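Sleep and Memory Consolidation: Frequently Asked Questions

By the Enby editorial desk

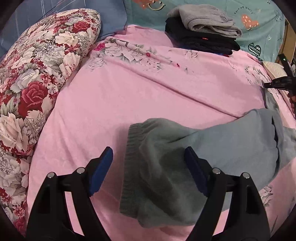 GROMER, November

What is memory consolidation?

Consolidation is the process by which a newly formed memory becomes more stable over time. Right after learning, a memory depends heavily on the hippocampus. Over the following days and weeks, the cortex takes on a larger share of the work.

Does consolidation only happen during sleep?

No. Some of it takes place while a person is awake, mainly during quiet rest. Sleep appears to favor it because little new information is coming in, and because certain patterns of brain activity occur mostly at that time.

Which stage of sleep matters most?

It depends on the type of memory. Slow-wave sleep has been linked to memory for facts and events. Lighter stage 2 sleep, with its short bursts of activity called spindles, is often studied in connection with motor skills. REM sleep has been tied to emotional memory, but the findings there are mixed.

What is replay?

Replay is the repeated firing of cells in an order similar to the one seen during learning. It was first described in detail in rodents moving through mazes. The replayed sequence is usually much faster than the original. In humans it is inferred from indirect measures, and direct recordings come mostly from patients who already have electrodes in place for medical reasons.

How is this tested in the Softić study?

Adults learn 70 word pairs and are tested on them twice. One group learns in the morning and is tested again 12 hours later with no sleep in between. The other group learns in the evening and is tested after the same delay, with a normal night of sleep. Both groups complete a short alertness check before each test — without it, a difference in recall could simply reflect tiredness or time of day.

Who can take part?

Anyone aged 18 or over with a regular sleep schedule. Shift workers and people taking sleep medication are not eligible for this round.

Do I have to sleep in a laboratory?

No. Participants sleep at home and wear a headband supplied by Corenex. It records brain activity from the forehead only, so it gives less detail than a full laboratory recording. Charge it before the evening session and keep it dry.

Will a nap do the same thing?

Naps have improved recall in a number of experiments, although the effect varies with nap length and with the task. Naps are not part of the Softić study, and participants are asked to avoid them on test days.

Can I learn new material while asleep?

Simple associations, such as a tone paired with a smell, have been formed during sleep under controlled conditions. There is no good evidence that a person can learn a language or a textbook chapter this way. Replaying sounds that were already heard during learning is a separate method — known as targeted memory reactivation — and its effects are usually small.

When will I get my results?

Individual scores are sent after the second test. Group results are released once all recordings have been checked.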